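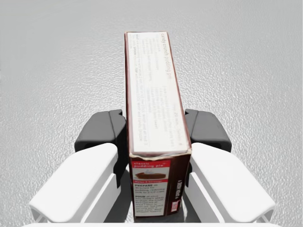
Candy crunch pudding pie mix, side of the box.

Fladstead Neighborhood Supper Club
Minutes of the August planning meeting
Tuesday, 7:00 p.m., Trương hall, back room

Present: Lizelle Steyn (chair), Duyên Quách, Kenji Castellanos, Tươi La, Yến Lại (minutes)
Apologies: none received

1. Minutes of the last meeting
Approved with one correction. The rent for the hall is due on the first of the month, not the tenth. Yến to fix the copy in the binder.

2. Money
Duyên reported a balance of $255 after the June supper. The hall deposit is included in that figure and will come back to us if we cancel before the end of the month. Two people still owe for June tickets. Lizelle asked that they be reminded once more and then dropped. Agreed.

Kenji asked if we could raise the ticket price to $14. Tươi said the Otumdale families with three or four kids would feel it. After some back and forth it was agreed to charge $14 for adults and leave the kids' price where it is. Passed four to one, Kenji against - he wanted a single price for everyone.

3. Fall supper
The hall seats 70. Lizelle would like to stop selling tickets before we reach that number so there is space for the serving tables along the wall. No cutoff was set. Duyên will measure the tables and bring the numbers next time.

Main dish will be baked chicken with rice, plus a bean chili for people who don't eat meat. Tươi will do the chili at home and bring it over in two pots. Kenji has the use of the big oven at Trotov Bakery until 4:00 p.m. on the day, so the chicken has to be in and out before then. We talked about how to keep it hot between 4:00 and 6:00. Lizelle has two warmers. One has a bad cord and Kenji will look at it.

Salad and rolls to be signed up for on the sheet by the door.

4. Dessert table
Last year there were nine pans of brownies and very little else. Yến suggested giving people a short list to pick from when they sign up. The list so far is fruit salad, sheet cake, oatmeal cookies, and pudding pie from a mix. Duyên thought pies from a box were fine for a supper this size. Tươi would prefer home baked but did not object.

Anything with nuts goes on the separate small table with a card. For boxed mixes, people should tear off the panel with the ingredients and tape it to the dish. This was asked for by two parents after June.

5. Kitchen
The left-hand sink is draining slowly again. Lizelle has told the hall office twice and will put it in writing. We are short of serving spoons. Duyên may buy up to 32 dollars' worth of spoons and foil without coming back to the group.

Dish towels: please take home what you used and wash it. There was a bag left under the counter from June and it had to be thrown out.

6. Flyers
Kenji showed a draft. The start time was missing and the street name was spelled wrong. He will fix both and send it around. Tươi to ask the Otumdale library if we can put one up by the front desk.

7. Other business
Yến asked to hand over the minutes after the fall supper. No takers yet. Carried over.

The piano was brought up again - carried over.

Meeting closed at 8:25 p.m. Next meeting same room, same time, date to be set by email once Lizelle hears from the hall.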